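Notes on how I set counts for the Brotance rep, for those who asked after Tuesday's rehearsal. Short thread, mostly technical.

The piece is built on a phrase of 7 counts against music in 4. The two meet again every 28 counts. If you learn where that meeting falls, you can lose your place in the middle and still arrive with the others.

Teach it without music first. I speak the counts at a flat pace and leave out the 5. The dancers have to place the weight change on a number they can't hear. Once the silence is steady, the track goes on.

Please don't count aloud past the first week. Spoken counts pull the breath up and the jaw tightens with it. Breathe out on 1 and 4. The jump on 6 then has something under it.

On spacing: the Maststead floor is narrower than the one at Droker by two good strides. We don't shrink the steps. We turn the travelling line onto the diagonal and keep the full stride. Facings shift by an eighth, so rewrite them in your notes before Monday's habit sets in.

Someone asked about the canon. It enters at 3 counts apart, left to right, and the last dancer cuts the turn. This has been wrong in the written score since August. I have corrected my copy. Check yours.

Video is a poor source for timing. The file we share runs slightly behind its own sound, so anyone learning from it comes in late and is sure they are right. Use it for direction and arm height only.

Score markings, as I use them:

- a stroke under the number: weight fully transferred
- a circle: suspended, no weight
- a bracket: shared count, see your partner's line
- an arrow: facing at the end of the count, never the start
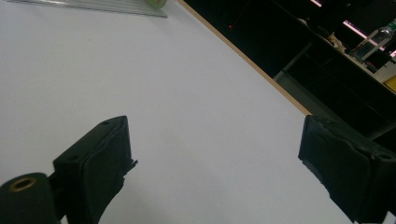
The bracket is the one people misread. A shared count belongs to whoever is giving weight. The person taking it waits, even if the music seems to say go. If both lead, the lift starts early and travels sideways.

Tempo for the Mthembu section: start at a walk, learn the route, then bring it up over 30 minutes. Going straight to speed fixes the feet and leaves the back out of it. The back is where the change of direction begins.

Shoes: socks for the first half, bare feet from the floor section on. The slide on count 2 needs the sock. The pivot after the roll needs skin. There is time to change during the duet if you exit upstage.

Next thread will cover the exits, which are still 3 counts too long on the left side. Bring a pencil and your own copy of the score.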